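The Back Room at Rovetti's

The shop had sold buttons, zips and sewing machine belts for as long as anyone on the street could remember, and now it was to be a place that sold phone covers. She had until the end of February to clear it. The new people had been polite about this and had sent the terms in a letter, twice.

She left the back room until last. Her aunt had papered it herself with a roll end from a hotel job, big white flowers and orange leaves on brown, and had never let a customer see it. The two wire baskets still hung on the wall, the black one and the white one. The black one had things in it. The white one she would take home for the bathroom.
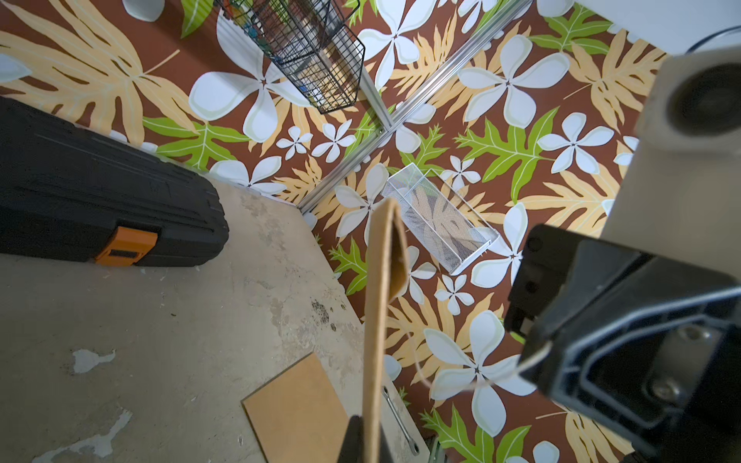 She had brought bin bags, a flask and a radio that would only find one station. By eleven she had done the shelves. There was a ledger from the years when her aunt supplied Ouellet, the theatre people, and it ended on page 288 with a line ruled under it in green ink. Nothing after that. She put it in the box for her brother, then took it out again and put it in her own.

The envelope was in the drawer under the till, beneath the spare till rolls. It was the sort with a string that winds round two buttons. She knew it at once, though she had not seen it for over 11 years. Her aunt used to bring it out after closing, look inside, and wind it shut again. When asked what was in it she said, "Trandusari," as if that answered the question. It was the name of a village, or of a man. She had said both at different times.

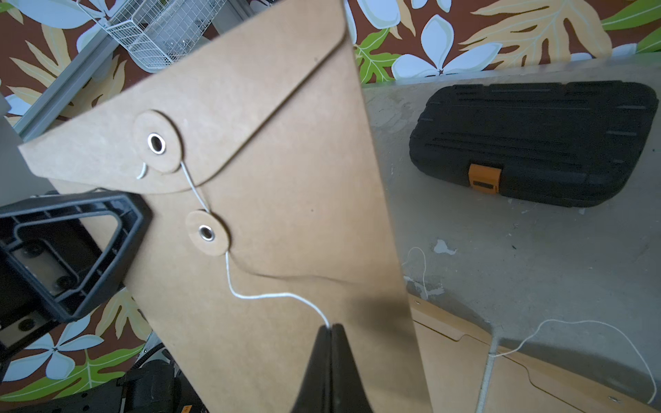

She drank some tea before she did anything else. The string was soft from being handled, and it came away in a few turns.

Inside was a savings book from the Hulell, which had closed its branch on the corner before she was born. The last balance was 3,436. Behind it was a bus ticket, and behind that a drawing of a house with the rooms marked in pencil. Kitchen. Bed. Shop, at the front, with a window on each side of the door. In the smallest room, at the back, her aunt had written "flowers on the wall".

She looked at the drawing for some time. There was no date on it and no address. The shop had only ever had one window.

The man from number 121 knocked and asked if she had finished with his drill. She said it was in its case in the back, on the worktop, and he could have it in a minute, only there was one more shelf to come down.

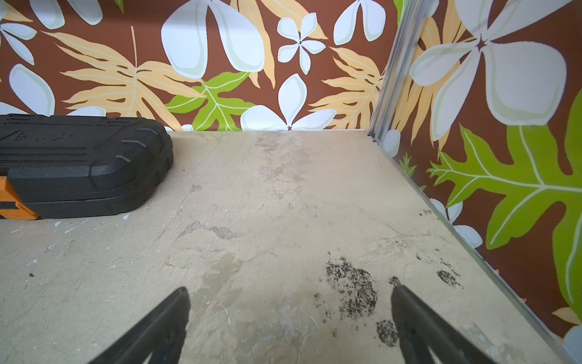
He said there was no hurry and went to wait on the step.

She took the shelf down. The screws were long and had been painted over, and one of them would not move until she leaned on it. Then she swept, tied up the bags and carried the drill out to him. He asked if she had found anything worth keeping.

"A basket," she said. "And some papers."

He offered to help with the bags. They took two each and walked down to the bins, and when she came back for her coat the radio was still playing in the back room. She let the song finish before she switched it off.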